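Hovland Bench Tools

Version 2, last updated 7 Nov 2022. Maintained by Sabina Hettiarachchi and Vilgot Fagerlund.

Hovland is a set of 2963 close-up pictures of workshop machines, taken while small parts were being fitted, removed or checked. Each picture comes with a short text label naming the parts that can be made out. We put it together for people who sort and search repair records.

Most pictures are tight views of heads, chucks, clamps and housings, so the whole machine is seldom visible. Painted castings, bare metal and glossy black parts often sit side by side. 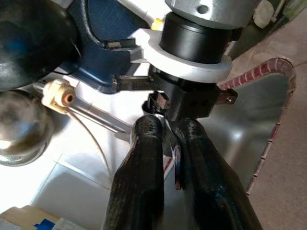
Machine head with black chuck, white collar and blue housing; thin metal strip below the clamp.

Labels use plain names: "clamp", "rod", "fitting", "housing". Where the labeler could not tell what a part was, the label says "unknown" - please don't fill these in by guessing. Rust and wear are noted only when they are easy to see.

Files

labels.csv - one row per picture
parts.txt - list of part names in use
review.csv - the 714 rows checked by a second person

Known problems

Shiny surfaces are sometimes labeled by what they reflect. Woo-jin Ra fixed 30 of these in February, and there are more. "Collar" and "ring" are both used for the same kind of part.

Send corrections to Sabina with the row number and the new label.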